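4.2 What changed at the bench

The packing and preparation room at Nunell was the second of the two sites we studied. Before the arms were installed, the work there was done by hand at long tables, with one person to a table and a supervisor moving between them. Staff fetched small parts, put them on trays, taped up whatever needed taping and passed the trays on. The work was light but repetitive, and most of those we interviewed said that their wrists and shoulders were tired by the middle of the afternoon.

The firm that supplied the cells, Hustura, built each one first as a simulation. A rendered model of the room was made, with the arms, the tables and the usual objects in it, and the movements were tried out there before anything was bolted to a floor. The supplier had meant this model for its own engineers. At Nunell it was also shown to the bench staff, at their request, and it became the main way in which they learned what the arms would do. Figure 3 is taken from this model.

Interviews began in February, before the cells were switched on, and went on until the site had been running them for 33 working days. We spoke to 7 members of the bench staff, each of them more than once. At the first interviews the talk was mainly about jobs. People wanted to know whether there would be fewer of them, and they did not think they had been given a clear answer. By the last interviews this worry had not gone away, but it had been joined by others which were more to do with the work itself.

The first of these was pace. A person at a bench can slow down for a few minutes and make up the time later. Several staff said that this had been the best thing about the old job, and that they had not noticed it until it was gone. Once a cell was running, the trays came back at an even rate and the person next to it had to keep up. One woman described it as "like working beside someone who never wants to chat". The site later let staff pause a cell without giving a reason, and the complaints about pace became fewer, although the pause was not used very often.

The second was tidiness. On the old benches people left things where they liked - a roll of tape to one side, a cup of oddments close at hand - and no harm came of it. With the arms in place, the position of an object mattered. If it had been moved, a pick might be missed and the cell would stop. Staff took on the job of putting things back where the model had them, and printed views of the model were pinned up at several tables for this purpose. This was new work. It appeared in no job description and was not counted in the output figures, and the supervisors we spoke to disagreed about how much time it took.

The third was skill. Two of the staff were trained to change the order of movements in the model and send the new version to the cell. Both liked this and both were given a higher rate of pay. The others were not offered the training during our study, and some of them felt that a gap had opened between people who had been doing the same job a few months earlier. Management told us that more places would follow. We have no later information on this.

The trays handled by the cells passed 4000 before the end of the study, and the site was satisfied with that figure. It says little about the room as a place to work. Fewer people reported sore wrists, more reported being bored, and the supervisor's round of the tables had largely turned into a round of the stopped cells.

The Darine site, discussed in section 4.1, differed in that its staff saw the model only after the cells had arrived. We return to this difference in section 5.

Figure 3. View of the simulated cell: two arms over the work table, with the tray, the metal cup and the roll of tape on the tabletop. 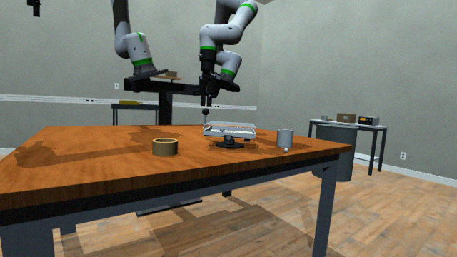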